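# Pukunel (home-built suturing robot)

**Pukunel** is a two-armed suturing robot put together in the Larnalside shared workshop, mostly on Tuesday evenings. I've been on the build since the first arm was a heap of pulleys in a biscuit tin, so forgive me if I get carried away!

## Design

Jianguo Yin drew the cable layout, and I did the wiring (twice – the first loom was a disaster). Each arm ends in a wristed instrument worked by steel cable, with the motors set well back on the bench. The control software is called Forkudden and it runs on an old desktop under the table. 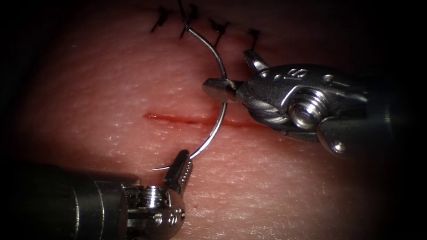 *Both instruments holding the curved needle across an open cut in the practice pad, with earlier stitches along the top.*

## Stitching

We stick to interrupted sutures, which means every stitch gets its own knot and its own trimmed tails. I love this bit. The needle goes from one arm to the other, and getting the two to agree on where it is took us 29 evenings of fiddling with Forkudden.
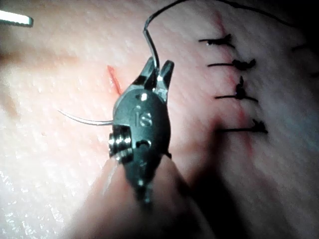

Knots are still the slow part. Jianguo's best is 35 seconds and mine is nowhere near that, mainly from pulling too hard and puckering the pad.

## Name

Pukunel was going to be called Sayegh until January, and a few of the cable drawings still say so.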